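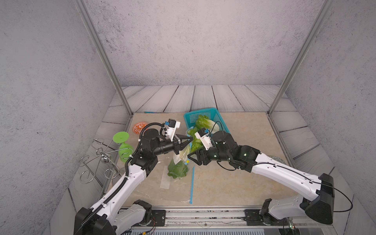
Vesna Vlachou wrote:
Take them out of the bag as soon as you get home, that's my two penn'orth. I left two in the plastic from Robles over the bank holiday and the outside leaves went to slime. My mum never kept a lettuce in a bag in her life and hers lasted ages.

jaseck
Posts: 164
Sorry Vesna, can't agree! Mine go limp as anything if they're loose in the fridge. The bag keeps them crisp, you just want a sheet of kitchen roll in there with them and don't tie it tight. Maybe your fridge is colder than mine? We've got an old Avance that freezes anything you put near the back wall (lost a whole cucumber that way in May).

Maricruz Zepeda
Thread starter
Thanks both, that's me no further forward then, haha. I should have said, it's mostly the washing and draining I'm trying to sort out. We get through a lot of salad and I'm sick of a soggy colander balanced in the sink with half the leaves hanging over the side.

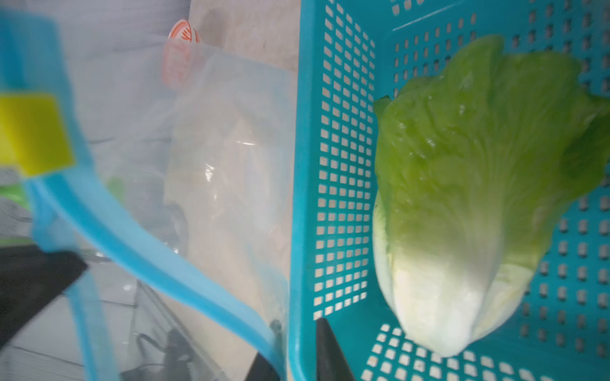
I've gone over to draining whole heads now and only pulling leaves off when I want them. A colander's no good for that, the long ones won't lie down in it. The turquoise basket does the job much better, it's got little square holes up the sides and more in the floor, so there's somewhere for the water to go, and a romaine type fits in on the slant with its leaves fanned out. I do give it a good shake first, stalk end up, over the sink or out the back door if it's not raining. What I can't decide is whether to leave them in the basket in the fridge or bag them up again afterwards.

stilton_and_crackers
Basket in the fridge, damp tea towel over the top. Done.

jaseck
Posts: 164
A damp tea towel in my fridge would smell by teatime the next day. Bag! A zip one, with the air left in.

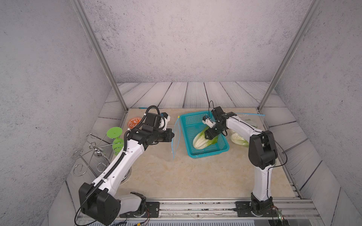
Vesna Vlachou wrote:
I'll give you zip bags for torn leaves, Jaseck, but not for a whole head. It sweats. And please don't wash anything until you're going to eat it, Maricruz, I think that's half your trouble. Dirt doesn't hurt it in the fridge.

Maricruz Zepeda
Thread starter
Hmm, but then I've got muddy lettuce sat next to the cheese! Right, I'll try one each way, one washed and bagged, one unwashed in the basket under a tea towel, and see which I'd sooner eat at the end of the week. Does anyone do Chinese leaf the same way, or does that want wrapping?

stilton_and_crackers
Newspaper for Chinese leaf. Bottom drawer.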